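Visit to the Wultness coffee and tea fair

Last updated: 19/05/2022
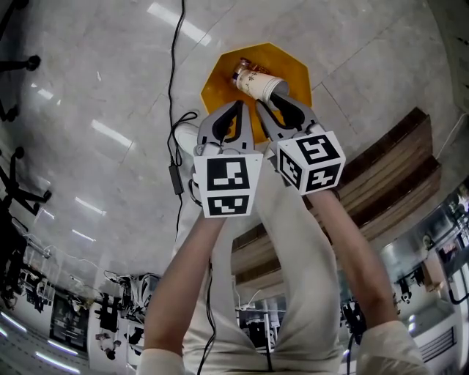
Paper cup and small glass bottle on one of the yellow-orange mats.

We took the early train to Wultness and were at the hall doors before ten. Entry was £4 on the door, paid by card only. The hall has two floors this year, with 210 stands between them, and the map they hand out leaves off most of the upper one.

Downstairs is mainly machines and grinders. Zaltano had the largest stand and the longest queue, so we went to Kongkaew first and tried three of their oolongs. The darkest was the best of them — malty, with no bitterness even after a long steep. They sell it loose in 42 g tins, and we bought two.

The talk on water hardness was in a side room with poor sound. It was worth sitting through for the part on filter jugs, which most people change far too late. A printed sheet was left out at the back.

Upstairs is quieter and has the syrups, cold brew and cups. Novov were taking orders for paper cups in boxes of 2,600, more than a small café like ours could store. They will split a box if you collect it yourself.

Lunch was poor. There were two vans in the yard and one had run out of bread by half past twelve. Bring something with you. Seats are also short — the only benches we found were by the cloakroom.

The next fair in the same hall is in July and is for bakers.

Related
Cleaning a burr grinder
Storing loose tea over summer
Wultness: parking and trains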